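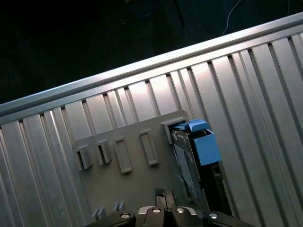 Gisela Orellana would not call the method solved, and she asked that the announcement say so before anything else. Six months of trials, she said, had shown her a promising way to teach an arm to handle drive-type parts with a coloured latch, and very little about how it would cope elsewhere.

Home News Research Press Contact

Tinen, 2020-12-23. Huenchumán has released results from its work on training a gripper from wrist-camera views alone. The policy learned from 230 guided runs and was then tested 120 times on one fixture.

The company claims no general skill. All testing used the same ribbed metal panel and grey plate, and bright metal still confuses the depth estimate. Domingo Fuentealba questioned whether the gain over a scripted path would survive a change of lighting. That comparison has not been made.

A second round, with about 700 runs, is planned for June at Tromgate. Press enquiries go to Renata Paredes.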